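How to Check a Repair Quote Before You Say Yes

Posted Mar 17, 2024 by Gülizar Sezer

I have paid for repairs I didn't need. The worst was a dishwasher, and the part they swapped was fine, as I learned when the same fault came back in under a month. Since then I read every quote as if the person who wrote it were hoping I wouldn't. Most repair people are decent. A quote is still a sales document, and you should treat it like one.

The steps below work for appliances, bikes, laptops, furnaces and most things short of a car. Cars are their own swamp and I'm not going in.

Before you call anyone

Write down the fault in plain words. "Stops halfway through, hums, door stays locked" is good. "Motor's gone" is bad, because now you've told them what to sell you. I did this with the dishwasher. I said "pump" on the phone and, surprise, it was the pump.
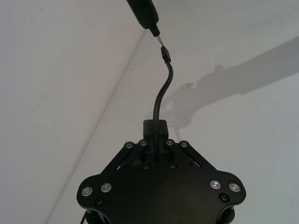 Find the model number and the date you bought it. Then look up the price of the same thing new, today, from a store that has it in stock. Put that number at the top of the page. You'll want it later when somebody is explaining why 3 visits are perfectly normal.

Check your warranty too, even if you're sure it ran out. My toaster oven from Hanby had a longer one on the heating parts than on the rest, buried on the back page of the booklet. I doubt that was an accident.

Getting the quote

1. Ask for it in writing. A text message is fine. If they will only say it out loud, call somebody else. I have heard every excuse for this and none of them were good.

2. Ask for parts and labor on separate lines. One lump sum tells you nothing. With two lines you can look up the part yourself, and you'll see the markup. Some markup is fair, they have to order it and stand behind it. Double is pushing it.

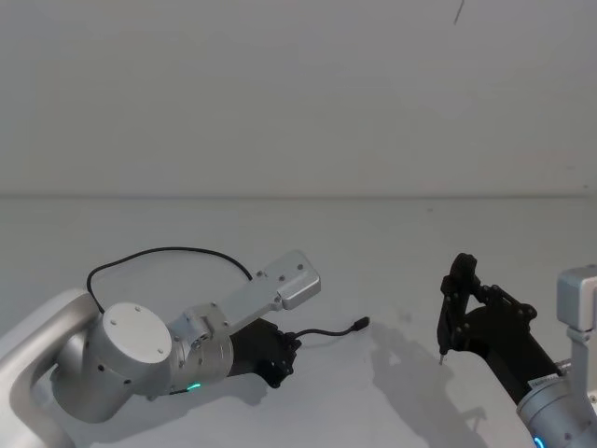 3. Ask what test they ran. This is the one people skip out of politeness. You don't need to understand the answer. You need to hear that there is one. "It's usually the board on these" is a guess, and you'd be paying for the guess.

4. Ask what happens if the repair doesn't fix it. Do you get the labor back? Does the call-out fee come off the next visit? Get that in writing as well.

5. Ask for the old part. They may need to send it back for a core credit, and that's a real thing, but then it should show up on the quote. If it doesn't, the part is yours.

Reading it

Start at the bottom and go up. The small lines live at the bottom: shop supplies, disposal, environmental fee, "admin." I once had a 100 dollar line called "assessment" on top of the diagnostic fee. I asked what the difference was and it vanished. I'd love to know how many people paid it.

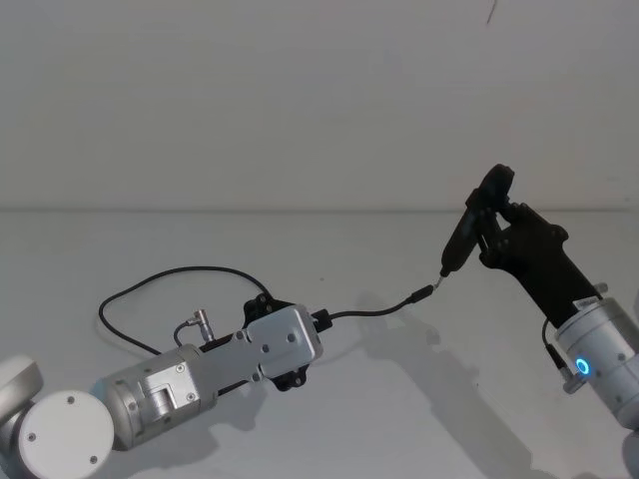
Next, compare the total with the price you wrote at the top of your page. You'll read everywhere that if the repair costs more than half of a new one, you should replace. I don't trust that rule. It was handed to me once by a salesman at Atidari who had a new one standing right behind him. A ten-year-old washer with a steel drum may be worth well over half to keep, and a cheap printer isn't worth an afternoon. Ask yourself how long you'd expect the fixed one to last, and divide. It's crude, but at least it's your own arithmetic.

Big jobs need a second quote, period. For a furnace I was told 4,000 by one company and 1,000 by another, for what both of them called the same fault. I went with neither right away. I called the cheap one back and asked what they were leaving out, and they were leaving out some duct work that I decided could wait. It's still waiting.

Don't tell the second company what the first one said. I know it feels like bargaining. All it does is give them a number to come in slightly under.

About reviews

I ignore five-star reviews that came in a bunch, and I ignore anything that names the technician in every line. The three-star ones are worth your time — people who were mostly satisfied and still annoyed about something. Look for how the shop replies to a complaint, and whether it ever says what it did about it.

As for "certified," ask by whom. Sometimes it means weeks of training. Sometimes it means a sticker.

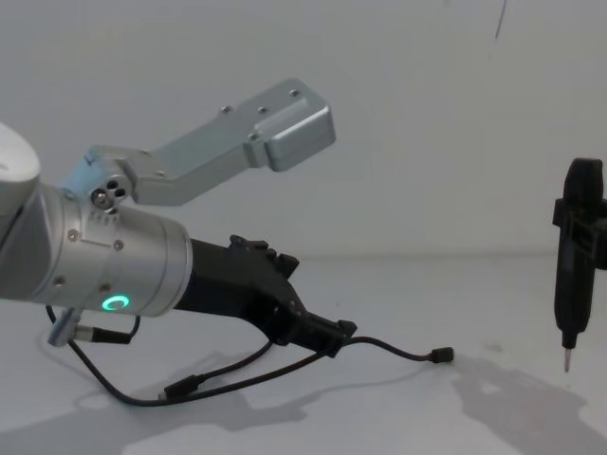
Ekrem Aksoy wrote in to say I'm too hard on the lump sum. A small shop that quotes one price, he says, is often eating the cost when the job runs long, and separate lines only get customers arguing over a screw. Fair enough, and if you've used the same shop for years I'd let it go. With a stranger I still want two lines.

When you've decided, reply in writing with the exact total and the words "please call before doing anything beyond this." Keep the message until the thing has worked for a month.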